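Guides > Wooden Block Sets > Setting Up and Playing

By the Wilness help desk
December 2021

Section 6. Getting to know your tall blocks

Welcome back, and thank you for staying with us this far! By now you've unpacked the box, found the cloth bag and (we hope) a bit of clear table. This section is all about the tall blocks in the Rastau set - how to look them over, how to stand them up, and how to build with them so that the tower stays a tower for a good long while.
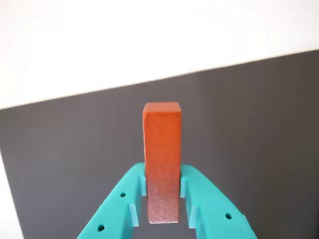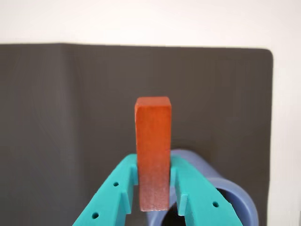

The tall orange block, upright, with the faint wood grain on its front face.

How tall can we build with the tall blocks?
Most families are happiest at six blocks, stood end on end on a firm table. You can go higher, of course, but a tower of tall blocks gets wobbly quickly, and a few short ones at the bottom will help it more than you might expect.

Before you begin

Pick a table that doesn't rock. If you aren't sure, press down on each corner in turn with the flat of your hand and listen for a tap. A folded piece of card under the short leg works wonders, and we've done it ourselves more often than we'd like to admit. Rugs and play mats are lovely for sitting on but they're too soft for standing blocks, so keep the building itself on something hard and flat.

Looking the blocks over

1. Tip the blocks out gently onto a towel and spread them in a single layer.

2. Pick up each tall block and run a thumb along the long edges. They should feel slightly rounded all the way down. If you meet a rough spot, a few light strokes with very fine sandpaper, always along the grain, will take care of it.

3. Look at both ends. A small mark from handling is fine, but a split or a loose sliver is a reason to put that block to one side and write to us about a replacement.

4. Wipe off any dust with a dry cloth.

Note: Wood is wood, and two blocks painted on the same afternoon may look a little different once they're side by side. The grain shows through the color on purpose. We think it's the nicest thing about them!

Standing and stacking

5. Set the first block on its end and let go of it slowly. If it leans, turn it over and try the other end.

6. Lower the next block straight down onto the first, holding it by its sides about halfway up, where small fingers can get a good grip without brushing the block underneath. Wait a moment before you let go.

7. Crouch down until your eyes are level with the join. Nudge the upper block until the edges line up, then walk around the table and check it from the other side too - this is the step everybody skips, and it's usually the one that matters.

8. For a bridge, stand two tall blocks a little less than a block's length apart and lay a third across the top. Younger builders often enjoy this more than a tower, and there's plenty of room to drive a small car underneath.

Caution: Painted wood is harder than it looks when it comes down on a bare foot. Keep towers lower than the shoulder of the smallest child at the table, and please don't let anyone build on a windowsill or a stair.

Caution: Don't soak the blocks or put them in the dishwasher. Water gets in at the ends first and lifts the color. For sticky fingerprints, use a barely damp cloth and let the blocks air-dry on their sides for 30 minutes before they go back in the bag.

Putting them away

9. Lay the tall blocks flat along the bottom of the bag, all pointing the same way, with the short ones on top. Pull the cord closed, but leave a little gap at the neck so the air can get in.

10. Keep the bag away from radiators and sunny windows. A set left on a warm sill all through July will fade on one side, and there isn't much we can do about that afterwards.

Spare tall blocks can be ordered singly. Ask for part 208 and tell us which color you need.

Related guides
Mazandarani Arch Set: first steps
Drernska Storage Tray: putting it together
Touching up scuffed paint
Rastau short blocks and half blocks
Ordering spare parts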